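Every year somebody tells me the robots are ready for chores. Sang-wook Cha sent me three pictures of a desk tidy-up and said "look, chores are solved."

Let's look at the chore, then. Pens, pencils, erasers, crayons. Clear bins to put them in. My kid could do this at four, while complaining.

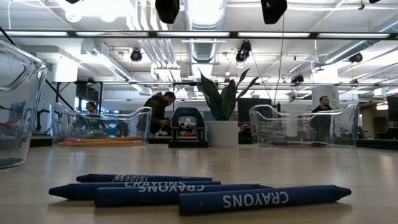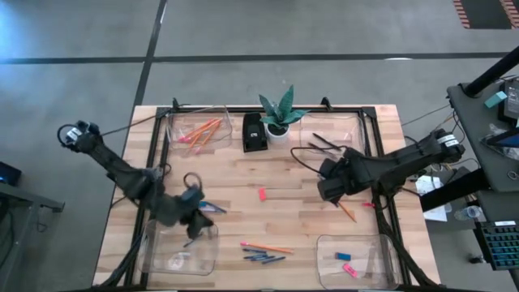
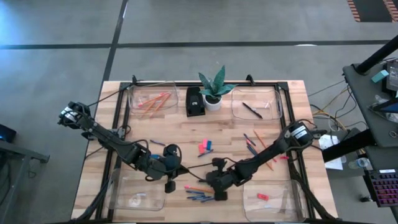

Desk sorting, three views. Plant stays put.

Two arms, one tabletop, and in the last two there's still plenty lying on the wood.

I'd want to know how many tries. If it's 73 out of 157, say so - a still won't tell me.

Sylvain Caron says I'm moving the goalposts. Fine. My goalpost is the junk drawer at Gilbert: dead batteries, tape, a key to nothing. Sort that and I'll buy one in March.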